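Relatório de progresso n.º 2
Projeto Zapata: organização e reposição de embalagens flexíveis em despensas partilhadas
Entidade financiadora: Fundo Nitar
Entidade executora: Ovthorpe
Data de emissão: 16 de março de 2024
Redação: Nelly Henao
Revisão técnica: Segundo Quintero

1. Âmbito do período

O presente relatório cobre as tarefas 2 e 3 do plano de trabalhos: triagem das embalagens de aperitivos existentes na despensa de Sevthorpe e definição do procedimento de arrumação em caixas abertas. A tarefa 1 (inventário inicial e codificação das prateleiras) ficou encerrada no relatório anterior e só é referida quando afeta os valores agora apresentados.

2. Execução

Foram triadas 2355 embalagens, de um total de 2994 registadas no inventário. As restantes encontram-se nas prateleiras superiores da ala norte, cujo acesso esteve condicionado durante a substituição das calhas de fixação. A triagem dessa ala passa para o período seguinte, sem alteração do método.

O critério de separação manteve-se em dois níveis. O primeiro é o tipo de produto (batata frita, milho, frutos secos, bolachas). O segundo é o sabor, lido na face frontal. A data de validade é registada à parte e determina a posição dentro da caixa, ficando à frente o que expira primeiro.

Retiraram-se 135 embalagens por validade ultrapassada ou por falha na soldadura das extremidades. A verificação da soldadura foi feita por inspeção visual e compressão ligeira com a mão aberta. Shanti Rastogi propôs acrescentar a pesagem como segundo controlo; a proposta foi avaliada e não adotada nesta fase, dado o tempo adicional por unidade.

3. Procedimento de arrumação

A versão 1 do procedimento previa as embalagens deitadas, em camadas. Foi abandonada após o primeiro ciclo de reposição: as camadas inferiores ficavam comprimidas e a leitura do sabor obrigava a levantar as de cima. A versão 2, em vigor, prevê as embalagens ao alto, em fila única, com a face frontal voltada para o corredor. Cada caixa leva no máximo 30 unidades do formato pequeno. Para o formato grande o limite ainda não está fixado.

Yolanda Taipe acompanhou a aplicação da versão 2 e registou as seguintes ocorrências:

- Embalagens com pouco enchimento não se mantêm direitas e dobram pelo terço inferior. Foram introduzidos separadores de cartão.
- A recolha pelo canto superior deforma a soldadura. O procedimento passou a indicar a preensão pela extremidade inferior.
- Parte do texto frontal está impressa no sentido do comprimento da embalagem, o que altera a orientação de leitura quando esta fica ao alto.
- Produtos importados apresentam o painel de informação em língua diferente da usada na face frontal, pelo que a ficha de registo passou a ter um campo próprio para cada face.

4. Leitura e registo das faces

A ficha de registo contém agora os campos: tipo, sabor, língua da face frontal, língua do verso, validade, estado da soldadura. O sabor é transcrito tal como impresso, em maiúsculas se for o caso, sem tradução. A tradução consta de uma tabela auxiliar mantida por Gholamreza Hashemi. No verso basta identificar a língua e assinalar se o painel é legível; a transcrição integral de ingredientes não faz parte do âmbito contratado.

Nas embalagens amarrotadas, as dobras podem ocultar parte do nome do sabor. Nesses casos a embalagem é alisada antes do registo e nunca classificada apenas pela cor. O caso de referência adotado para a instrução de trabalho é o sabor "SOUR CREAM & ONION", em letras verdes, com o verso de outra embalagem ao lado, em caracteres chineses.

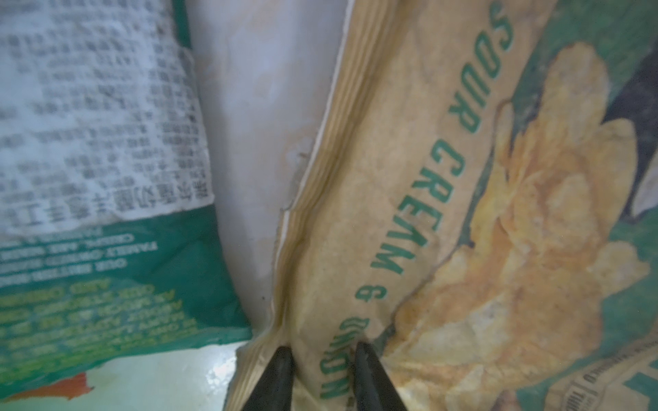

5. Desvios e riscos

Desvio de prazo: a tarefa 2 termina em abril, depois do previsto no plano, por efeito do acesso condicionado à ala norte. A tarefa 3 não é afetada.

Desvio de custo: os separadores de cartão não constavam do orçamento inicial. A despesa foi absorvida pela rubrica de consumíveis e não se solicita reforço.

Risco em aberto: a ausência de limite para o formato grande pode levar a enchimento excessivo das caixas. Até haver valor aprovado, aplica-se a regra provisória de uma fila por caixa, sem sobreposição.

6. Trabalhos do próximo período

- Conclusão da triagem na ala norte.
- Ensaio de capacidade para o formato grande, sob responsabilidade de Segundo Quintero.
- Revisão da tabela auxiliar de sabores e eliminação de entradas duplicadas.
- Emissão da versão 3 do procedimento, com a regra de preensão e o uso de separadores integrados no texto principal.

Solicita-se ao Fundo Nitar a validação da nova data de fecho da tarefa 2 e a confirmação de que a ficha de registo revista pode substituir a anexa ao contrato.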